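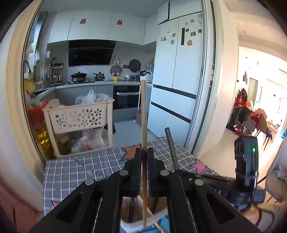 Rerkix session checklist, software side
Signed off: October 22, 2026
Filled in by: Celeste Henriques (comments are mine, so blame me)

I do this one at the table with the Rerkix build open on the laptop. It covers the control, perception and tooling checks we want ticked before a chopstick session goes up to Marinho for training. Hardware has its own sheet and Armindo looks after that.

1. Build and config
Build number matches the release note. OK – it's 2,104 on both.
Config file loaded from the shared folder, no local edits. OK. I did find an old one from February on the desktop and binned it.
Emergency stop in the replay tool responds from the keyboard and from the pedal. OK, both of them, twice each.

2. Clocks and streams
Left and right streams share one clock. OK.
Dropped frames under the limit. OK, 6 dropped on the left and none on the right. Love to see it!
Finger opening recorded on every frame. NEEDS WORK. The right side logs a flat value for the first moment after start-up, then comes good. Lourenço reckons it's the filter warming up and I reckon he's right, but it stays open until he's fixed it.

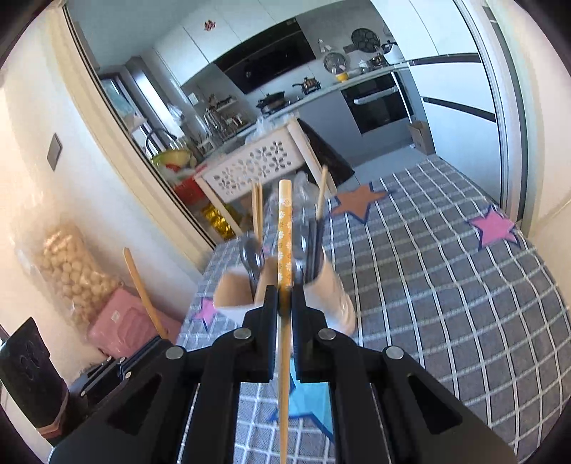
Item 3, both grippers on chopsticks at the utensil holder.

3. Tracking
Pose estimate holds through fast wrist turns. OK, with a grumble. When the view tilts hard the horizon goes everywhere and the tracker leans on the stars on the tablecloth to find itself again. Fine at this table, but I'd want to see it on a plain cloth before we call it done.
Blurred frames flagged and kept. OK. The flagging was a bit keen last time (it marked 392 frames in one go), so Nataša moved the threshold and now I get 327 on the same recording. I looked through a good handful and they all deserved it.
Left and right trajectories don't cross over in the viewer. OK.

4. Segmentation and grasp labels
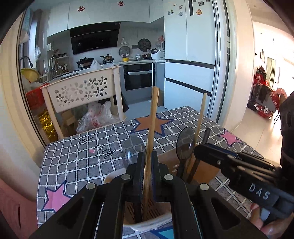
Grasp labels are where I spend most of my time, and I'm fussy about them. The labeller has to decide which object is held and which ones are just nearby, and it has to do it frame by frame without flip-flopping. Chopsticks are mean for this because they're thin and they all look alike. The clear plastic spoons standing in the holder are worse again – the mask bleeds straight through the bowl and picks up whatever's behind. So the check is: held chopstick gets one label from pinch to release, spoons get a mask or get marked unsure, no guessing. Chopstick part OK. Spoon part NEEDS WORK, and I've sent Bernardo the worst clips.

5. Planner replay
Replay at quarter speed before full speed. OK.
Planned path clears the rim of the holder. OK, though I'd like a bit more room on the way out.
Joint limits respected in simulation. OK.
Operator keeps hands outside the marked zone during replay. Not applicable, simulation only this round.

6. Privacy and upload
Faces and paperwork blurred by the Omusix filter. OK.
Session notes attached. OK, you're reading them.
Upload held until the open items are closed. YES, please leave the hold on! Two items open, one in section 2 and one in section 4.

Recheck goes to Nataša once Lourenço and Bernardo have merged their fixes. Same table and same cloth please, so we're comparing like with like, and then we can organise the plain cloth run at Nernley.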